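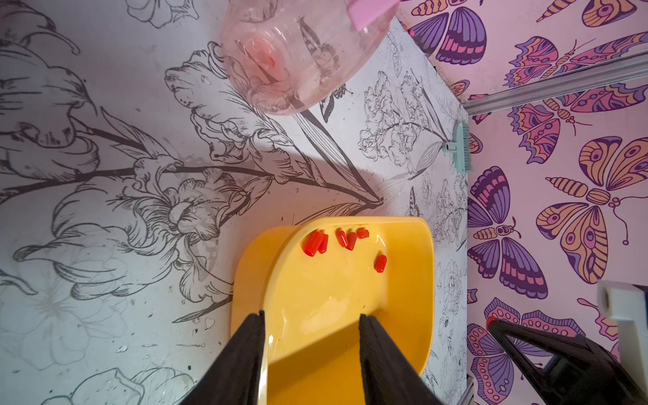 Started the finger comparison today. Two sets on the same arm, same controller, same wrist camera: the stock Vornonen fingers and a tapered pair Crescencio Ayala cut for us in May.

Task is small parts out of a shallow tray. Red capsule shapes, glossy, rounded ends. 600 picks per set.

Stock set finished first. 366 clean picks. Most of the misses were parts rolling out sideways as the fingers closed.

Tapered set is slower to line up but gets between two parts lying side by side. The stock ones push both.

Parts near the back wall of the tray are bad for either set. The tip touches the curve before it gets under the part.

Camera note: yellow plastic throws a white highlight, and the Drivico detector sometimes calls it a part. Lowered exposure, which helped some.

Iraís Alvarado wants the Stusov controller run on the same task before we order anything. Fine by me. It needs new mounts.

More than 3000 picks on this wrist cable so far. Replacing it before the next set.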